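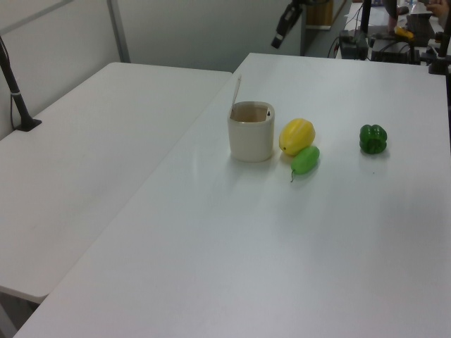

第三章 上链、对时与日历的设定

本章适用于 Zemomstead 出品的 Bavus 自动上链腕表,包括日历款和小秒针款。第一次使用手表以前,请先读完本章,再按照顺序操作。如果您的手表没有日历,3.3 节可以跳过。

3.1 表冠的位置

表冠在表壳右侧,三点钟的方向。它有以下几个位置:

位置 0:表冠完全旋紧。平时佩戴的时候,表冠必须在这个位置。
位置 1:表冠旋松,没有拉出。可以手动上链。
位置 2:表冠拉出第一格。可以调整日期。
位置 3:表冠拉出第二格。秒针停止,可以调整时间。

小秒针款没有日历,但是表冠仍然有第一格。在这一格转动表冠,不会发生任何动作,这不是故障。

3.2 手动上链

手表如果已经停走,请先手动上链,然后再戴上。

1. 把手表从手腕上取下来。戴着手表转动表冠,会使柄轴受到侧面的力,时间长了可能弯曲。
2. 向逆时针方向旋转表冠,直到它自己弹出来(位置 1)。
3. 向顺时针方向慢慢转动表冠。您会感到很轻的阻力,也会听到细小的声音。
4. 转到秒针开始走动以后,再继续转 30 圈。
5. 把表冠轻轻按向表壳,同时顺时针旋紧,回到位置 0。

注:自动机芯的发条没有固定的终点,上满以后发条会在条盒里面滑动,所以您不会感到“转不动”。如果真的转不动,请立刻停止,并把手表送到维修点。

3.3 设定日期

警告:手表显示晚上九点到凌晨三点之间,请不要使用快速调日期的功能。在这段时间里,日历的齿轮已经互相咬合,强行转动会损坏轮齿。这样的损坏不在保修范围以内。

1. 旋松表冠,拉到位置 3。
2. 向前转动指针,直到日期跳动一次。此时指针显示的是午夜刚过。
3. 继续向前转动,把指针停在早上六点。
4. 把表冠推回位置 2。
5. 顺时针转动表冠,调到昨天的日期。请注意是昨天,不是今天。
6. 再把表冠拉到位置 3,向前转动指针,等日期跳到今天,然后继续调到现在的时间。如果现在是下午,指针需要多走一圈。
7. 推回表冠,并旋紧。

日历每个月都显示到 31 日。少于 31 天的月份结束以后,需要手动调整一次。例如 11 月只有 30 天,到了第二天早上,窗口显示的是“31”,请用位置 2 把它调到“1”。

3.4 设定时间

1. 等秒针走到 60 的位置,把表冠拉到位置 3,秒针会停住。
2. 向前转动指针,先超过目标时间 4 分钟,再慢慢退回来,对准分钟刻度。这样可以减小齿轮之间的空隙带来的误差。
3. 听到报时信号的时候,把表冠推回。
4. 旋紧表冠。

注:退回分针只限于几分钟。请不要把指针倒转经过午夜。

3.5 注意事项

表冠没有旋紧的时候,手表不防水。洗手或者下雨以前,请先检查一次。

旋紧表冠时,如果感到螺纹没有对好,请不要用力。先逆时针转半圈,再轻轻按住,重新旋入。

请不要把手表放在扬声器、磁性皮套扣或者平板电脑的保护盖上面。机芯受磁以后,可能每天快几分钟。消磁很简单,一般的钟表店都可以做。

新表在最初 2 个星期里,走时可能不太稳定。请在这段时间以后再记录误差,每天同一个时间记一次。

3.6 表带的更换

原装的皮表带由 Eglītis 工坊缝制,使用快拆表耳针。更换的时候,请在桌上铺一块软布,把表面朝下,用指甲拨动小杆,先取下其中一边。装好以后,轻轻拉一下表带,确认表耳针的两端都已经进入孔里。

金属表带需要用工具调整长度,请参看第五章。

3.7 登记与询问

保修卡背面有 2 个号码,上面是表壳编号,下面是机芯编号。登记的时候请把它们都写上。登记表可以寄到保修卡上的地址,也可以用电子邮件发送。我们的维修部使用 Posteo 的邮箱,附件请尽量小一些,照片一两张就足够。限量版共 300 枚,表壳编号后面还有单独的序号,也请一起写明。

本章修订日期:2020-06-20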